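3.2 Model changeover at the Kosholm plant

The Kosholm plant builds two compact cars on one line, and in February it began preparing for a third, the Udumano. Stopping the line for a full refit was ruled out early because both existing models were still on order. The managers chose a staged changeover instead, with the new car brought in one station at a time over seven weeks.

Pintér, the supplier of the door and seat frames, had to match this plan. Its parts for the older cars arrive in racks that hold 50 pieces, while the Udumano frames are wider and need a different rack. For a time both types stood beside the line, and the walkways between stations three and eight became narrow. Staff moved the older racks to a side hall and fetched them by tug – a slower method, but one that kept the walkways clear.

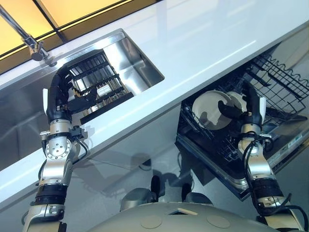 Figure 4. Sink with a black dish rack, set into a white countertop.

Why was the body shop changed before the paint shop?
The body shop needed new clamps and a longer period of test welding, while the paint shop could take the Udumano body on its existing carriers. Starting with the welding work gave the fitters time to correct the roof joint before any painted bodies were sent on to final assembly.

Training followed the same order. Workers were taught in groups of eight, first on a bare shell and then on a test car. Cirura, which supplied the software for the work instructions, updated the screens at each station overnight. Two stations received the wrong torque values and had to be reset by hand the next morning. The plan used here was the version dated 6 April 2025, and later changes to shift times are left out of the comparison in Section 4.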